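Gastham students teach a two-armed robot to tidy the living room
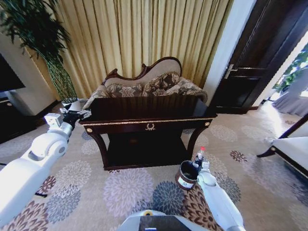
GASTHAM, Apr 30, 2020 – The Gastham Student Robotics Club is thrilled to announce that its household robot, Narkell, has been entered in the Flernik Home Helpers Challenge, to be held this November!

The challenge asks student teams to program a robot for everyday chores in a furnished room, with the carpet, cushions and clutter left where a family would have them. The Gastham team chose rubbish and recycling as its first chore: pick up an empty drink bottle, carry it to a small bin and let go at the right moment.

"A clear plastic bottle is a brutal thing to start with, and we love it," said club captain Olanrewaju Usman, who leads the programming group. "The light changes all afternoon, the carpet has this huge flower pattern, and the software has to cope with the lot. When a run goes well the whole club yells."

The students plan to log 1,000 practice runs before the competition. Each team gets 30 minutes on the challenge floor and may bring 2 operators.

Club mentor Setsuko Sakai said she was delighted by how the members had organised themselves. "They argue about gripper angles over lunch. I've coached maths and science teams for years and haven't seen energy like it."

Next on the list is wiping down a table, using software the students have named Nilsuwan.

New members from Year 9 up are welcome, no coding experience needed. Ask at the Gastham school office.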